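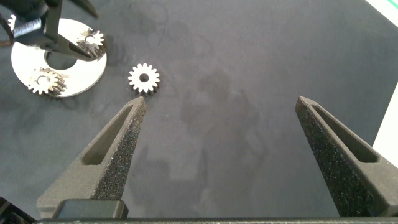

Kendra Hawthorne
Software lead, Liltero student team

Dear all,

Thank you for the replies about the gear task. Rochelle asked:

> On January 1, 2024, Rochelle Te Moana wrote:
> Is it possible to turn the plate a little between episodes, or must it stay
> in the same place? In Maststead we taped ours down and the policy learned
> the tape. Also, how long do you let one attempt run?

Yes, please turn it. We move the plate and the loose gear by hand before every attempt, and we have no tape on the mat. One attempt may run for 30 seconds, then we stop it and write down the result. We have 440 attempts saved until now and I would like to have 1,862 before the regional round in April. 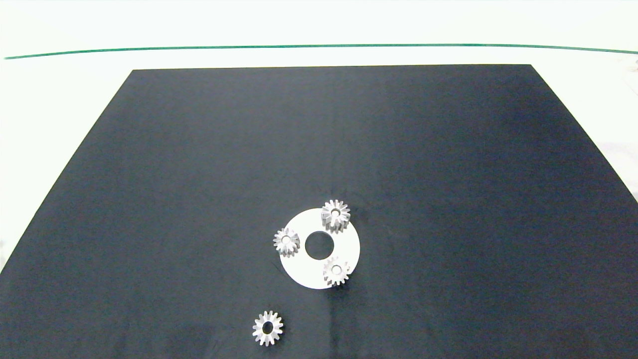 Plate and gears on the mat, seen from the head camera.

About the score I have one more question. The rules give points for a gear which is seated, but they do not say what "seated" means when it still leans a little.

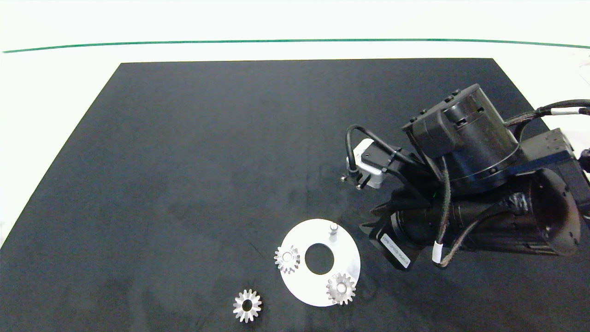 Our scoring script looks only at the last image of each attempt, and I am not fully happy with this. A gear can hide behind the gripper, and then the script says that it is missing. The peg is easier, as it stands near the upper edge of the plate and throws a small shadow, so an empty peg is found quite well. I checked 20 results by eye and three were wrong — all of them with an arm in the way.

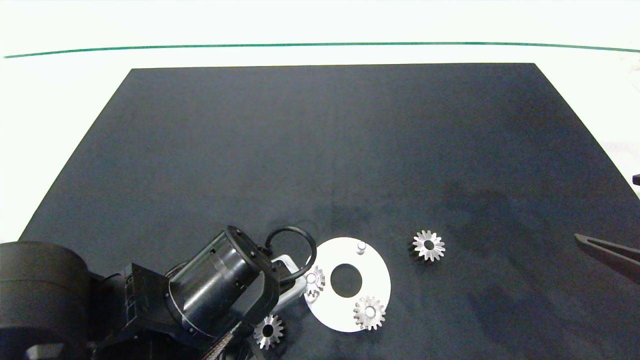 Left arm at the plate, with the finger of the other arm at the right.

If your team has a better script, could you send it to the list? McPhee, I think you had one last year.

Kind regards,
Kendra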